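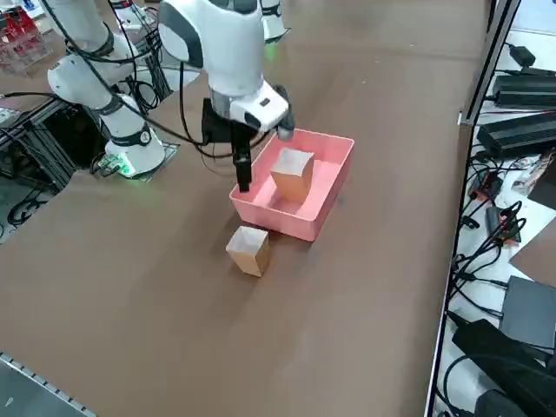

*Center arm at the pink bin, one block in, one on the table*

**Ticket:** block-to-bin collection, episodes dropping out at export
**Site:** Jandgate, two-arm table
**Opened:** Wednesday, August 12, 2020
**Status:** open, workaround in place
**Severity:** medium – blocks the next training run, nothing unsafe

### Problem

Exporter rejects a chunk of what we record. Batch had 523 episodes going in, 177 thrown out by Pikadix with the same message:

```
episode rejected: gripper state / frame time mismatch
```

Played a bunch back by hand. They look fine. Block gets picked, goes in the bin, fingers open, arm backs off. Nothing an operator would flag as bad.

Task is "put both blocks in the pink bin", center arm only. Left arm powered but not used for this set.

### What I tried

**09:10** – Restarted the recorder. Ran ten episodes. Three rejected. No change.

**09:35** – Swapped the wrist camera cable for a new one. Four rejected out of ten. Put the old one back, no point having a second variable.

**10:05** – Checked free disk space. Plenty. Write speed ok too.

**10:20** – Looked at where in the episode the mismatch happens. Always on the second block, always within a second of the release. Never the first block. Wierd.

**10:50** – Thought it might be the bin rim. With the fingertip low the finger can touch the wall and stall, and the gripper reports "moving" longer than it should. Raised the release height a bit, ran ten. Still three rejected. So the rim may add a delay but isn't the cause.

**11:30** – Ran with wrist camera off, fixed camera only. Twenty episodes, zero rejected. OK so it's the wrist stream.

**11:55** – Wrist stream back on at half rate. Twenty episodes, one rejected. Better. Not fixed.

**13:15** – Dumped raw timestamps from a bad episode. Wrist frames are stamped when they hit the recorder, gripper state is stamped at the controller. Gap starts out small and grows the longer the episode goes. By the second release it's over the exporter's limit. Explains why the first block always passes.

**13:40** – Compared clocks. Controller box was drifting against the recorder machine. Time sync service on the controller not running. Log says it stopped back in March and never came back up after the reboot. Older sets were one block per episode so probably too short to trip the check.

**14:00** – Started the sync service, set it to come up on boot. Ran 101 episodes over the afternoon, full rate, both cameras. Two rejected. Both had a real dropped frame so those rejections are correct.

### Workaround for the 177

Heffernan script can re-stamp the wrist frames from the gap at the start and end of each episode. Tried it on five. All five now export. Have NOT checked whether the fingers line up with the video closely enough to train on. Someone needs to look at the release moment frame by frame before we merge these. If they're off by even a few frames the policy will learn to open too early, and we had enough of that with the last set.

Until then they stay in `quarantine/`, don't pull them in. Cistidley loader picks up anything under `export/` so please don't "temporarily" copy stuff there.

### While recording, for now

- Check sync before you start: `recstatus --clock`. Anything above 5 ms, stop and restart the service
- Move the bin and the start spots between episodes. Playback shows long runs with the bin parked in one place, that's no good for the set
- Mix which block goes first
- Keep the release above the rim but not so high the block bounces out
- Bad grasp – keep it, tag it `retry`. Only delete if the arm faulted
- Hands out of view before you hit record

### Still open

1. Frame check on the re-stamped episodes (see above)
2. Exporter should warn at record time, not hours later at export. Seperate ticket
3. Older single block set, 1,902 episodes, same controller. Passed the check but some of it was recorded with sync down. Need to know how big the gap gets in those. May be small enough to ignore
4. Same service on the left arm's controller – looks ok today, not set to start on boot. Will change tomorrow before the first session

Leaving ticket open for 1 and 3. Raw timestamp dump is attached, plus the recorder log from the 13:15 episode.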